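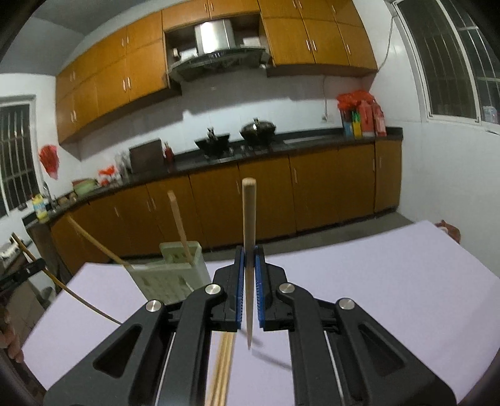 January 2024 — finger pads, chopstick test

Continuing the pad comparison from Isamu's list. Blue ridged pads on the hand-held units. Chopsticks because they're thin, they roll, and they're what Kenta's smooth pads kept dropping last round.

Notes while I still remember:

Ridges across the stick: fine. Ridges along the stick: it settles into a groove and then swivels if the tip touches anything. Need to write down pad orientation per trial, I didn't for the first few. Sorry.

Grip point matters more than squeeze. High up near the round end = tip swings like mad. Mid-stick is much better. Natsumi grabs lower than I do and her numbers will look better for that reason alone, so don't compare us directly.

Getting one stick out of a full bundle is the hard part. Fingers open, go in, come out with two. Opening less helps, but then you can't see where the left pad is. 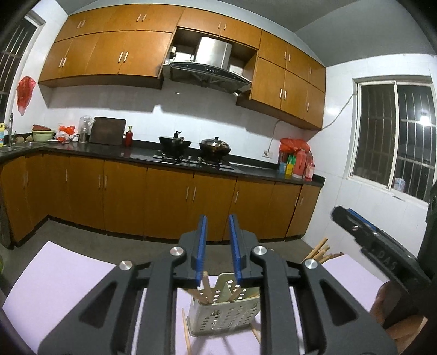

Wide lens view is OK for approach, bad for the last bit. Holder edges and sticks blur together up close. Yolanda wants to try the Bowen lens, 70 degree — I think we lose too much at the sides but fine, try it.

Clip total stands at 1,978 before todays get added. 285 of the old ones have no pad type logged. Jihad says drop them, I'd keep them in a seperate folder.

To do:
pads turned 90, same holder, same person
4 repeats each, no more
ask Skallstead for softer pad sample
check rivets on the left linkage for play

Kenta has the key to the cabinet with the smooth pads.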